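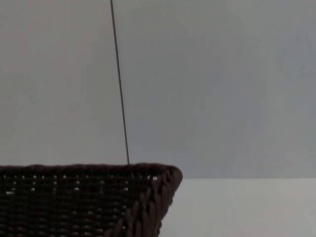
Rezaul Marikar would like us to buy the second arm now and argue about the grippers later, and he has asked me to put that to you at the top so it doesn't get lost on page two. I promised I would, and I have, though you'll see that I come down a little differently.

Projects > Trurndale > Equipment Plan > Progress Report

Thursday, October 16, 2025

Thank you again for your patience over the summer, and for the very kind note you sent after our last call. It went up on the wall by the kettle! We have now spent $2,593 of the planning money, nearly all of it on the loan of the arm and on spare fingertips, which wear out faster than Hudec's price sheet had led us to hope. The receipts are with Siiri Pētersons, who will send them along with the quarterly forms.

The work itself is still handling soft and woven goods on the bench. We have logged 319 pickups so far. Baskets remain the hard part, and a thick rolled rim asks for a wider opening than the standard fingers give us. Otakar Urban has been over the drawings twice and thinks a wider set can go on the same mount, which would save us replacing the whole wrist (and the wrist camera with it).

That brings me to quotes. Hudec can deliver in nine weeks. Dasham is cheaper on the arm but wants a service contract from the first day, and Jonalyn Tiongson is still trying to get them to say in writing what that contract covers. I would rather wait for her answer. My own preference is to order the wider fingers first, out of what we already hold, and to keep the second arm as a separate line for you to approve or not once both quotes are complete.

Still open on our side: the power supply at the Tromitville bench, the insurance for a second machine, and whether Ehsan Taheri can have two training days in November. I will write again when Dasham replies.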